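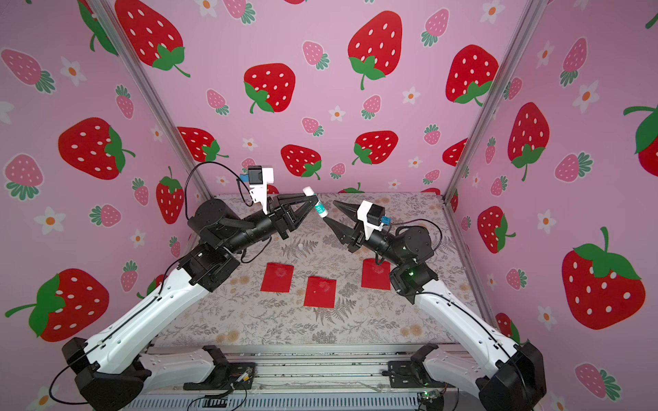

图 1　草莓墙纸间的两臂工位

搜索本站　输入关键词　搜索

Hestero 动画单集短评集
Filipa Paiva　五月　周五
分享 7　评论 0

Hestero 收录 2205 条动画单集短评，全部译成中文，原文附在旁边，方便各位挑译者的错。评论对象以长篇《Brirnuvach》为主，这部片子第二季换了监督，评论区从此分成两派，数据里两派都有，吵架的部分也照录。

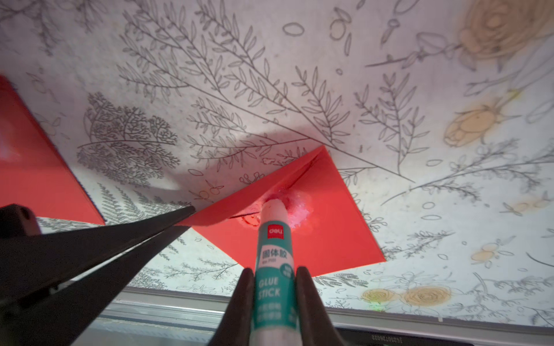

字段
episode：集号，总集篇记为 0.5，别问。
text：短评正文，上限 3000 字。真有人写满过，通篇在讲片尾曲。
spoiler：是否剧透，由 Noura Zoubi 和 Fouad Srour 分别标注。两人对“主角其实没死”算不算剧透意见不一，分歧保留在 spoiler_alt 里。
score：评论者自己打的分，缺失很多。骂得越长的人越不爱打分。
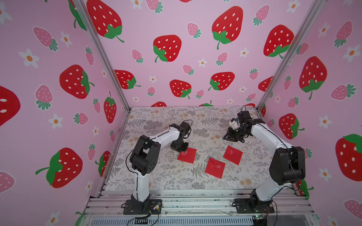 本页最后更改：五月，周五 23:40，Tomás Antunes

已知问题
其中 867 条来自 Tarkus 论坛的旧存档，表情符号全变成了问号，读起来人人都很困惑。反讽没有标注，Deolinda Amaral 试标过一个下午，后来改去标角色名了。
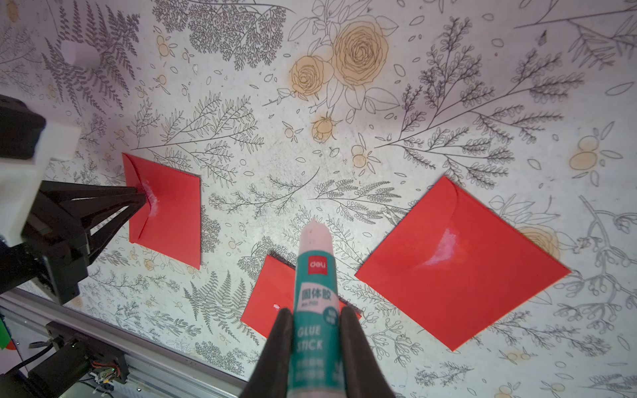

角色名倒是标得很齐，连只出场一集的面包店老板都有编号。同一角色的几种译名已合并，对照表在 names.csv，改动请先开 issue，附上集号。

用途与许可
可用于情感分析和剧透检测，非商用。拿来证明第二季好看或难看，后果自负。引用请写 Nogueira 小组。

分享到　收藏　打印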